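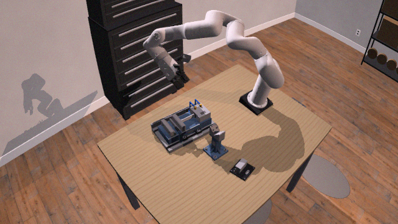 The simulated work cell, with the arm, the vise and the fixtures on the table.

Simulation results from the Dringate project

Rigoberto Bermúdez has finished the first round of tests on Dringate, our method for planning arm motions around a machinist's vise. The planner learns from its own failed attempts. When a path ends in a collision, it saves the joint positions just before contact and starts the next search from there.

The tests covered 2000 simulated runs, with the fixtures moved to new positions every 10 runs. Dringate found a collision-free path in 80 percent of them. The older Karport planner, which we have used since January, managed 59 percent on the same layouts. Most of the remaining failures came when the gripper had to reach in low beside the vise.

No hardware tests have been run yet. The write-up and the layout files are in the Sikora shared folder.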